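Sernis Flour Sack Towels, Set of 4

Plain white cotton, washed once before it leaves us, hemmed on all sides
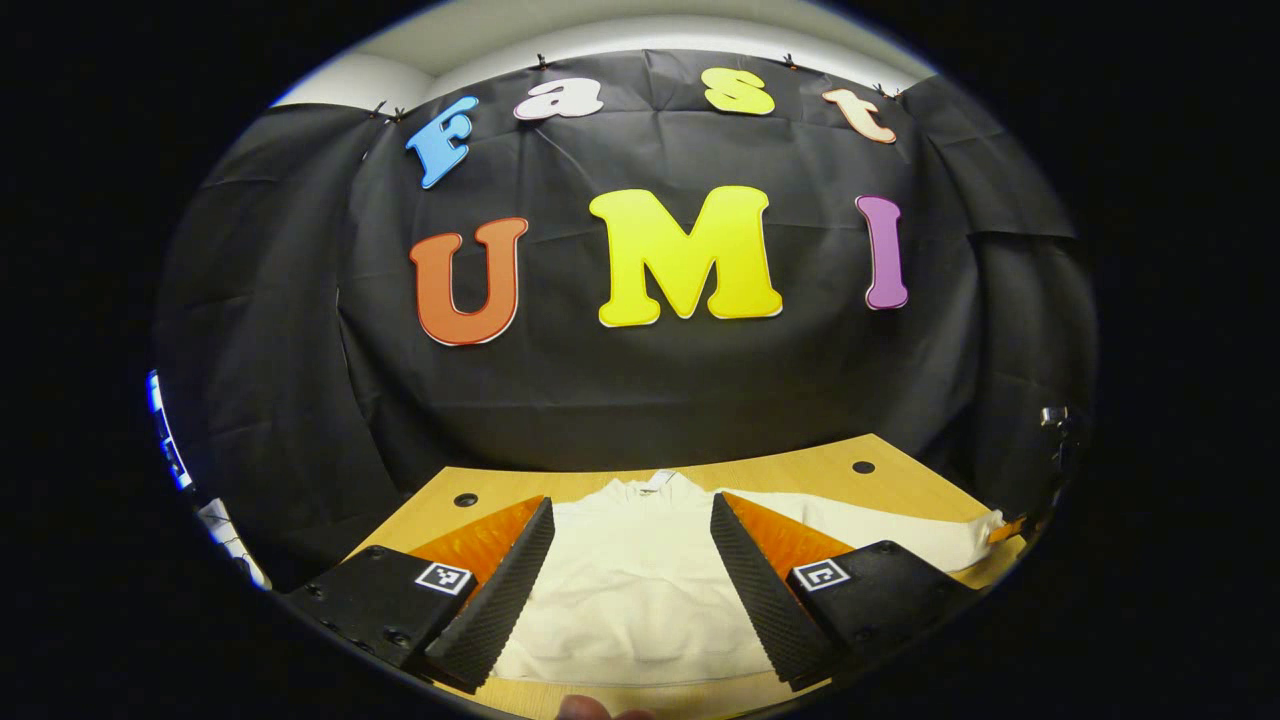
We have been selling kitchen linens out of our shop in Edmont for 18 years now, and if you asked me which one thing I would keep if I had to clear the shelves tomorrow, it would be these. They are the towels I use at home, the ones I give at weddings, and the ones my own kitchen drawer is so full of that it sticks when you pull it (I have been meaning to sort that out for ages!).

A flour sack towel is thinner than the thick looped kind you may be used to, and some folks are a little let down when they first open the package. Give it a few washes. The cotton loosens up and gets softer and thirstier every time, and by the end of the first month you'll be reaching past everything else in the drawer to get to it. They dry glasses without leaving fuzz behind, they cover rising dough nicely, and they strain yogurt or broth well enough that I gave away my cheesecloth years ago.

The Sernis is our everyday weight. If you like something heavier, have a look at the Wirnus, which has a waffle weave and a hanging loop in one corner. It takes longer to dry on the rail, but it is lovely for pots and pans and for people with big hands. We also carry the Guo, a smaller cloth in the same cotton as the Sernis, sold singly and just right for lining a bread basket.

Size and care

Each towel is a generous square before washing and will draw up a bit in the first hot wash, so please don't measure it against a shelf or a tray until it has been through once. Wash warm or hot with your usual soap. Skip the fabric softener – it coats the cotton and the towel will just push water around your plates. Tumble dry or hang on the line, whichever you like. They do wrinkle. I fold mine straight from the dryer while they are still warm and call it good, but they iron beautifully if you're the ironing sort.

For tomato or berry stains, rinse in cold water right away and leave the towel to soak overnight. A sunny clothesline does the rest.

Embroidery and printing

Lots of you buy these to stitch on, and they take a needle very well. Wash and press first so your work doesn't pucker later. For shops and church sales we can send undyed or white towels in bulk, with a minimum order of 200 and a discount that starts at 3000. Bulk orders placed in September tend to run slow on account of the holiday rush, so do get in touch early.

Sold as a set of 4, tied with cotton tape. Unwashed sets may be returned or swapped for the Wirnus at any time.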